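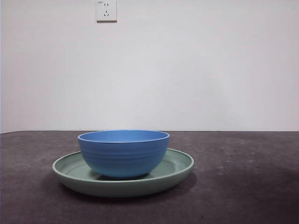 3. November 2024

Den ganzen Vormittag habe ich mit dem Budget für März verbracht. Smaranda Pascu möchte einen zweiten Greifer von Trirkeck bestellen, und ich bin noch nicht überzeugt. Das Angebot liegt bei 761 Euro, ohne Kabel. Brillgate verlangt 645 Euro, aber die Lieferzeit beträgt acht Wochen, und die Garantie habe ich zweimal gelesen und immer noch nicht ganz verstanden.

Für die Aufgabe mit dem Geschirr brauchen wir nicht viel: eine blaue Schüssel, einen grünen Teller, den grauen Tisch. Das Geschirr kostet fast nichts. Teuer sind die Finger, die es anfassen sollen, und die kleine Kamera am Handgelenk. Sepehr Ansari meint, man soll zuerst die Kamera ersetzen und den Greifer später. Ich habe beide Varianten in die Tabelle eingetragen. 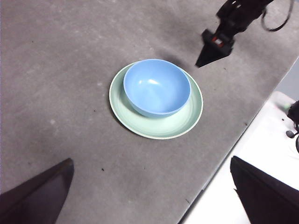 Am Abend

Ich habe mit Sepehr telefoniert. Er kennt bei Soltani jemanden, der uns Ersatzfinger einzeln verkaufen würde. Dann könnten wir mit dem Greifer bis zum Sommer warten. Smaranda wird nicht froh sein, aber sie hat die Summe auch gesehen. Morgen schreibe ich an Brillgate und frage nach der Garantie, diesmal auf Englisch. Die Kabel darf ich nicht wieder vergessen.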